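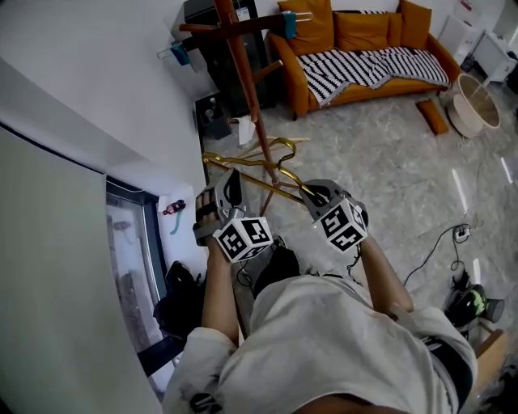

Wire hangers and the coat stand: a sorting method

By Celina Dudek
Thursday, September 29, 2022

5 comments | 2 shares

The hanger population in my apartment reached 71 last winter, for a wardrobe that needs almost half that. Most were wire, from the dry cleaner. They had spread from the bedroom closet to the hall, and from the hall to the coat stand in the living room, where they hooked onto each other and came down in a tangle whenever a jacket was removed.

I have now settled on a procedure. It takes one evening.

Step one is to get every hanger onto a hard floor. Carpet is no good for this. A wire hanger laid on tile shows its defects at once: if the bottom bar is straight, it sits flat along its whole length. If it has been bent by a wet coat, one shoulder lifts. Press the raised shoulder and the hanger rocks. Anything that rocks goes in the reject pile.

Step two is the hook. The opening has to clear the closet rod without force. Mine is a standard wooden rod and I test against an offcut of the same diameter, left over from when Everett Baptiste put up the shelf in the hall. Hooks that have closed up can be opened with pliers once. After a second bending the wire goes soft at the neck and the hanger turns under load, so I don't bother.

Step three is separation by type. Thin wire takes shirts and nothing heavier. Clip hangers take trousers and skirts. Molded plastic takes knits, if you must hang knits (Sunee Chaiyaporn folds hers and has fewer shoulder bumps than I do). Mixed types on one rod is what causes most of the snagging, as the necks are different heights and the hooks ride over each other.

On the coat stand. A stand with branching arms is a poor place to store empty hangers. The arms slope up and out, so a hanger slides to the base of the arm and rests against the pole at an angle. Add a coat and the load is off center. I weighed my own winter coat in February at a little over what I would trust to one arm on one side, and moved it to the opposite side from the bag. The stand has been steadier. Current rule: coats go straight on the arm by the loop, and a hanger is allowed only for something that creases.

Clips are the exception. I keep a few there for scarves and hats, and they come off the arm easily enough with one hand.

Disposal. My recycling service does not take wire hangers in the curbside bin. The cleaner on the corner does, if they are bundled. I tie them through the triangle, not around the hooks, with hooks all facing the same way. A bundle tied at the hooks fans out in the bag and tears it.

I bought a set of velvet ones from Unedby as a trial. The grip is good, but the covering sheds onto dark wool and the hook is slightly short for my rod. I will give them until spring.

Remaining work: the hall closet, and the box under the bed that I have not opened since the move.

Filed under: Closets, Small Repairs

Contact | © 2022 Celina Dudek | Back to top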